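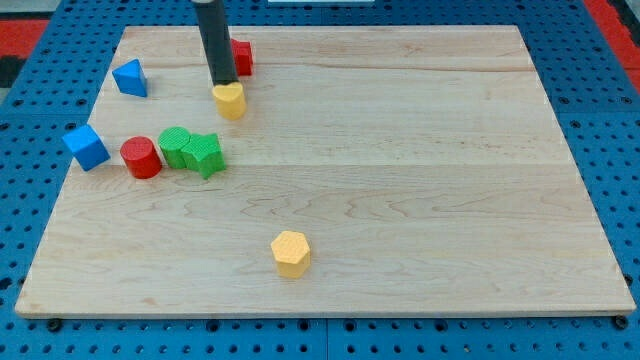 Suqin Fu

Im Februar hat der Baumarkt in unserem Stadtteil seinen Holzzuschnitt geschlossen. Bretter gibt es weiterhin, aber nur in festen Längen und eingeschweißt. Wer ein Regalbrett für eine Nische von 533 Millimetern braucht, kauft das nächstgrößere und sägt zu Hause. Wer keine Säge hat, kauft ein ganzes Regal.

Ich halte das für einen Fehler, und zwar auch für den Baumarkt. Der Zuschnitt war der einzige Ort im Haus, an dem man mit jemandem reden musste. Man nannte seine Maße, und der Mann an der Säge fragte zurück, wie viel Gewicht auf das Brett kommt und ob die Wand gerade ist. Bei mir war sie es nicht. Ohne diese Frage hätte ich das Brett noch am selben Nachmittag ein zweites Mal kaufen müssen.

Die Geschäftsleitung verweist auf den Onlinekonfigurator. Ich habe ihn ausprobiert. Er nimmt Bestellungen ab 40 Euro an, liefert nach zwei Wochen und fragt nichts. Mein Nachbar Haoran Song hat dort eine Tischplatte bestellt und sich bei der Länge vertippt. Eine Rücknahme ist bei Maßware ausgeschlossen.

Natürlich kostet eine Plattensäge mit Bedienung Geld, und an manchen Vormittagen stand niemand an. Eine Stadt, die in jeder zweiten Broschüre vom Reparieren spricht, sollte sich trotzdem überlegen, wo ihre Bewohner ein Stück Holz in der richtigen Größe bekommen. Die Berufsschule hat eine Werkstatt, die abends leer steht. Zwei Abende im Monat, gegen Gebühr und mit einer Fachkraft an der Maschine, wären ein Anfang. Ich würde auch mehr bezahlen als früher im Baumarkt.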